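# Iris folding

Iris folding is a paper craft in which folded strips are taped in a spiral behind a hole cut in a piece of cardstock, so that from the front the hole seems to close in on itself like the shutter of an old camera. I've been editing this page for the Mekitville card makers' wiki for a good while now, and I still get a little thrill every time I flip one over (you work on it from the back, so you don't see what you've made until you turn it around!). It's mostly used on greeting cards, though people put it on tags, scrapbook pages, journal covers and framed pieces too.

## Where it comes from

The craft is usually traced to the Netherlands, where crafters made it from the patterned linings of used envelopes. I love that. Security envelopes are still my favorite paper for it, the blue crosshatch kind especially, and I tear them open very carefully now and keep them flat in a magazine file. The name comes from the iris diaphragm of a camera, the ring of overlapping blades that opens and shuts, and once somebody has pointed that out you can't look at a finished card any other way.

It gets mixed up with tea bag folding a lot. Tea bag folding is a different thing, where you fold little printed squares into shapes and layer those up into a rosette. Both use small bits of patterned paper and both came to a lot of us by way of Dutch craft books, so I can see how the muddle happens.

## Materials

You need very little, and I'd say don't buy a kit until you've made a couple from scraps.

- Cardstock for the front, with the opening cut in it
- Three or four thin papers that look good together
- A printed or hand-drawn pattern
- Clear tape for the strips
- Low-tack tape to hold the pattern and card still
- A craft knife, a mat and a ruler

For the front I use 200 gsm card. Heavier is fine if you have the patience to cut curves in it, but my wrist complains. The strips want to be thin: envelope liners, origami paper, gift wrap, old maps, sewing pattern tissue if you double it. Cardstock strips are a mistake I made on my very first card, which came out so thick in the middle that it wouldn't lie flat in its envelope and cost extra to mail.

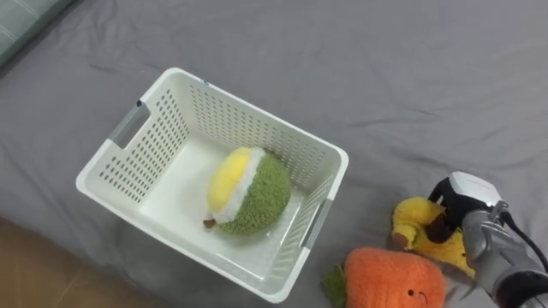

Cut the strips an inch wide or a bit more, then fold each one lengthwise so there's a crisp edge about a third of the way in. I run a bone folder down it, but the back of a spoon does the job. Do all your folding before you start taping! I used to fold as I went and it's so slow, and you end up with tape on your folding hand and then tape on everything.

## Basic method

The pattern is a set of numbered straight lines that spiral toward the middle of the shape. Tape it face up on the table, lay your card face down on top so the opening frames the lines, and tape that down on one side only (with low-tack, please, I've lost corners to the strong stuff).

Lay the first strip with its folded edge exactly on line one, fold toward the center, and tape both ends to the back of the card. Trim. Strip two goes on line two, which is on another side of the shape, and so on around and around. On a three-sided pattern you have three papers going in turn, on a four-sided one you have four. Keep the tape on the card and other strips, never across the hole, or you'll have stuck your picture to your pattern.

When the spiral has closed up to a small gap in the middle, cover that gap with something pretty. Holographic paper is traditional and I've come around to it after years of being snooty. Then lift the whole thing, turn it over and admire it for as long as you like. A plain sheet of paper goes across the back to hide the tape.

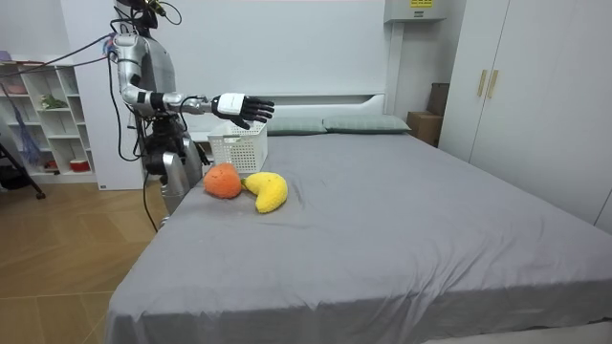
*Silver-and-black robot beside a bed, with a white basket under its outstretched hand.*

## Patterns

Circles, squares and triangles are the beginner shapes. After that come hearts, bells, teapots, Christmas trees, butterflies (two openings, and you have to mirror the pattern for the second wing, which I forgot on a card for my own sister). My biggest so far was a peacock that took 33 strips for the body alone and then I ran out of green.

You can draw your own. Start with the outline, draw a small polygon where you want the center to be, and step the lines outward at an even distance, turning each round a little. The closer the lines, the finer the spiral, and 7 rounds is plenty on a standard card. I use graph paper and a lot of erasing. There are programs that will do it too.

The center needn't be in the middle, by the way. Shifting it off to one side makes a shell or a sail look like it's leaning into the wind, and it's my favorite trick of all.

## Choosing papers

Opinions run hot on this one. I go dark on the outside and light toward the middle, so the eye falls in. The Prarngate pattern booklets, which many of our members learned from, tell you to keep the same paper on the same side all the way down, and that does give you those lovely clean wedges of color. I mostly follow it. The old Cemgate pads were perfect for this, with a plain and a print in matching shades on every other sheet, and if anyone has a stash of the plum ones I would like to be your friend. 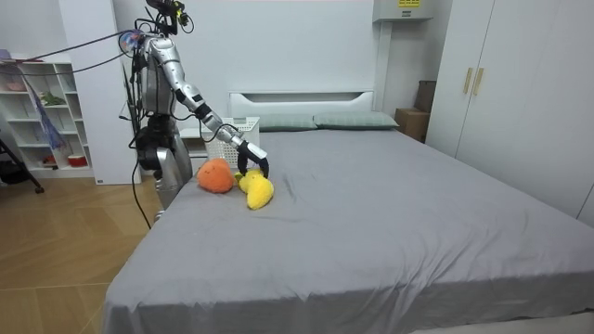 Orhun Karakaya thinks I'm far too strict about it, and left a long note on the talk page saying that the nicest irises are made by changing paper every round, so that you get rings of color and hardly see the wedges at all. He also says metallic papers belong on the outside, where the folds catch the light, and that putting them in the middle is a waste of good foil. I tried it his way on a moon card and, well, it was gorgeous. I'm leaving my paragraph as it is, but do try both.

## Common problems

**White slivers between strips.** Your fold wasn't sitting on the line, or the card slid. Hold it up to a window before you tape the backing on and patch from behind with a scrap in the right color.

**A bulge in the middle.** Too many layers of tape. Trim the strip ends shorter and use narrower pieces.

**The spiral runs the wrong way.** It's always reversed from the front. This matters for letters and numbers and for anything with a face, so flip those patterns before printing.

**Fuzzy edges on the opening.** New blade. I know, I put it off too.

## Swaps and shows

Our own iris swap takes place every September and runs through the wiki. The last one brought in 477 cards, and I got a lighthouse done entirely in bus timetables that is now on my shelf and not going anywhere. The rules are simple: one opening at least, folded strips only, no pre-made toppers, and write your name on the back in pencil. 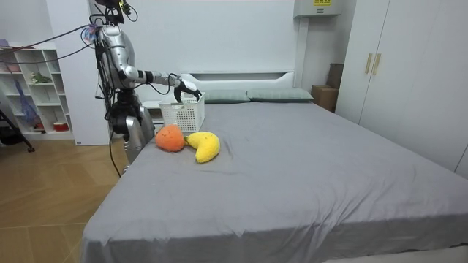
*Robotic hand curled over the rim of a white basket.*

The Nistor method, a variation that turned up in the swap and has caught on with us, leaves the center gap open and puts a stamped image behind it on foam pads, so there's a tiny scene at the bottom of the spiral. Stamp it small, color it before you mount it, and allow extra depth in the envelope. Alcohol markers bleed through envelope liner, so keep those on the stamped piece and away from your strips.

## See also

- Tea bag folding
- Paper piecing
- Spirelli (thread wound around a notched card, and next on my list to write up)

*Page last tidied October 2021. The butterfly pattern still needs redrawing, and I'd be glad of help with it.*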